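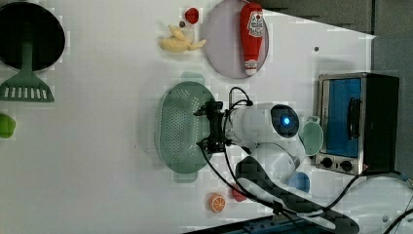

Storedau ordnet Wahlbezirke neu und stellt die Ergebniserfassung um

28. November 2022

Der Stadtrat von Storedau hat die Neueinteilung der allgemeinen Wahlbezirke zur Kenntnis genommen und die Mittel für ein neues Verfahren zur Erfassung der Wahlergebnisse freigegeben. Beide Änderungen gelten erstmals für die kommende Kommunalwahl. Die Bezirkseinteilung selbst liegt in der Zuständigkeit der Gemeindebehörde, ein förmlicher Beschluss des Rates war nur für die Haushaltsmittel und für die Anpassung der Entschädigungssatzung erforderlich.

Die bisherige Einteilung ging in weiten Teilen auf die Eingemeindung von Zusska zurück. Damals waren die Grenzen der früheren Gemeinde unverändert übernommen worden, auch dort, wo sie inzwischen quer durch zusammenhängende Wohngebiete verlaufen. In der Folge lagen die Zahlen der Wahlberechtigten je Bezirk weit auseinander. Im Neubaugebiet am nördlichen Rand von Zusska kam es bei der letzten Wahl zu Wartezeiten vor dem Wahlraum, während der Wahlvorstand in einem benachbarten Bezirk das Ergebnis wegen der geringen Zahl an Stimmzetteln nicht gesondert feststellen konnte. Die Stimmzettel mussten zur gemeinsamen Auszählung in einen anderen Wahlraum gebracht werden.

Als Untergrenze setzt die Verwaltung künftig 400 Wahlberechtigte je Bezirk an. Der Wert ist in der Vorlage als Planungsgröße bezeichnet und soll auch bei hohem Briefwahlanteil sicherstellen, dass an der Urne genügend Stimmen abgegeben werden, um das Wahlgeheimnis bei der Auszählung zu wahren. Unterschreitet ein Bezirk die Grenze durch Wegzug oder Abriss, wird er vor der nächsten Wahl mit einem angrenzenden Bezirk zusammengelegt. Eine feste Obergrenze nennt die Vorlage nicht. Hier verweist die Verwaltung auf die allgemeinen Vorgaben der Wahlordnung und auf die Größe der verfügbaren Räume.

Die Berechnungen stammen vom Planungsbüro Okeke. Grundlage waren anonymisierte Auszüge aus dem Melderegister auf Ebene der Baublöcke, das Straßenverzeichnis und die genehmigten Bebauungspläne. Das Büro hat zwei Varianten vorgelegt. Die erste folgte streng der Zahl der Wahlberechtigten und hätte nahezu jede bestehende Grenze verschoben. Die zweite behält Hauptstraßen, Bahntrasse und Flusslauf als Trennlinien bei und nimmt dafür größere Abweichungen zwischen den Bezirken in Kauf. Umgesetzt wird die zweite Variante. Nach Darstellung der Verwaltung lassen sich die Wahlbenachrichtigungen damit ohne geteilte Hausnummernbereiche erstellen, von wenigen Eckgrundstücken abgesehen.

Für die Stadtratswahl hat die Neueinteilung keine Auswirkung auf die Sitzverteilung. Die Sitze werden nach dem Gesamtergebnis im Wahlgebiet zugeteilt, die Bezirke dienen allein der Organisation der Stimmabgabe und der Auszählung. Anders liegt der Fall bei den Ortschaftsräten. Dort muss die äußere Bezirksgrenze mit der Ortschaftsgrenze übereinstimmen. Bei der Prüfung fiel auf, dass mehrere Straßenabschnitte zwischen Zusska und der Kernstadt im Straßenverzeichnis anders zugeordnet waren als in der Hauptsatzung. Das Verzeichnis wurde berichtigt. Ob die falsche Zuordnung frühere Wahlergebnisse berührt hat, ist in der Vorlage nicht untersucht; die Einspruchsfristen sind abgelaufen.

Einschränkungen ergeben sich bei der Vergleichbarkeit. Ergebnisse auf Bezirksebene lassen sich nach der Umstellung nicht mehr unmittelbar mit denen früherer Wahlen vergleichen. Die Statistikstelle will deshalb die Ergebnisse der vorangegangenen Stadtratswahl auf die neuen Bezirke umrechnen. Die Umrechnung erfolgt anteilig nach der Zahl der Wahlberechtigten je Baublock und unterstellt, dass sich das Wahlverhalten innerhalb eines alten Bezirks nicht unterscheidet. Die so gewonnenen Zahlen werden als Schätzwerte gekennzeichnet und getrennt von den amtlichen Ergebnissen veröffentlicht. Für Briefwahlstimmen ist keine kleinräumige Umrechnung vorgesehen, da die Briefwahlbezirke bislang über die Grenzen der Urnenwahlbezirke hinweg gebildet wurden. Auch das wird geändert: Jeder Briefwahlbezirk umfasst künftig vollständige Urnenwahlbezirke.

Der zweite Teil der Vorlage betrifft die Übermittlung der Ergebnisse am Wahlabend. Bislang gaben die Wahlvorstände ihre Schnellmeldung telefonisch durch, im Wahlamt wurden die Werte von Hand in eine Tabelle eingetragen. Bei der letzten Wahl kam es dabei zu einem Zahlendreher, der erst beim Abgleich mit der Niederschrift auffiel. Auf die Sitzverteilung hatte er keinen Einfluss, das vorläufige Ergebnis musste jedoch berichtigt werden.

Künftig wird das Programm Clekley eingesetzt. Die Schriftführer geben die Werte im Wahlraum über eine gesicherte Verbindung ein, das Programm prüft sie vor der Annahme auf rechnerische Stimmigkeit. Abgeglichen werden unter anderem die Zahl der Wähler mit den Stimmabgabevermerken sowie die Summe aus gültigen und ungültigen Stimmzetteln mit der Zahl der Wähler. Da bei der Stadtratswahl jeder Wahlberechtigte bis zu drei Stimmen vergeben kann, wird zusätzlich kontrolliert, ob die Gesamtzahl der gültigen Stimmen das Dreifache der gültigen Stimmzettel übersteigt. In diesem Fall weist das Programm die Meldung zurück. Liegt die Zahl darunter, wird sie ohne weiteren Hinweis angenommen, da nicht alle Stimmen ausgeschöpft werden müssen.

Maßgeblich bleibt die unterschriebene Niederschrift auf Papier. Die elektronische Meldung dient ausschließlich der Ermittlung des vorläufigen Ergebnisses. Weicht sie von der Niederschrift ab, gilt die Niederschrift, sofern der Wahlausschuss nichts anderes feststellt. Die Auszählung der Stimmzettel erfolgt weiterhin von Hand. Fällt die Verbindung aus, ist die Schnellmeldung wie bisher telefonisch abzugeben. Sie wird dann im Wahlamt nach dem Vier-Augen-Prinzip erfasst und im System mit einem Vermerk versehen.

In der Aussprache ging es vor allem um die Datensicherheit. Eine Fraktion beantragte, den Einsatz von Clekley vom Ergebnis einer externen Sicherheitsprüfung abhängig zu machen. Der Antrag wurde in geänderter Fassung angenommen. Die Prüfung muss nun vor dem ersten Probelauf abgeschlossen sein, der Bericht wird dem Hauptausschuss in nichtöffentlicher Sitzung vorgelegt. Eine Zusammenfassung ohne sicherheitsrelevante Einzelheiten soll öffentlich zugänglich sein. Abgelehnt wurde der Vorschlag, die Zwischenstände am Wahlabend erst nach Eingang aller Meldungen zu veröffentlichen. Es bleibt bei der fortlaufenden Veröffentlichung nach Bezirken.

Angepasst wird auch die Entschädigung der ehrenamtlichen Mitglieder der Wahlvorstände. Wahlvorsteher und Schriftführer erhalten künftig 80 Euro je Wahltag. Der Betrag schließt die Teilnahme an der Schulung ein, die für beide Funktionen verpflichtend wird. Für Beisitzer bleibt der bisherige Satz bestehen. Ein Antrag auf einheitliche Erhöhung für alle Mitglieder fand keine Mehrheit, die Kämmerei hatte auf fehlende Deckung im laufenden Haushaltsplan hingewiesen.

Die Zahl der Wahlräume verändert sich nur geringfügig. In Zusska entfällt der Raum im früheren Gemeindeamt, der nicht stufenlos erreichbar ist. An seine Stelle tritt die Mensa der Grundschule. Für die Bezirke westlich der Bahntrasse steht die Entscheidung noch aus. Dort prüft das Liegenschaftsamt, ob das Foyer der Sporthalle während der laufenden Dachsanierung genutzt werden kann. Ist das nicht der Fall, sollen die betroffenen Bezirke übergangsweise in einem gemeinsamen Gebäude mit getrennten Eingängen untergebracht werden.

Die Karte der neuen Wahlbezirke und das berichtigte Straßenverzeichnis liegen im Wahlamt während der Öffnungszeiten aus. Eine durchsuchbare Fassung für die Internetseite der Stadt ist in Vorbereitung. Hinweise auf fehlerhafte Zuordnungen einzelner Adressen nimmt das Wahlamt schriftlich entgegen. Verbindlich ist für die Wahlberechtigten der Wahlraum, der auf der Wahlbenachrichtigung angegeben ist.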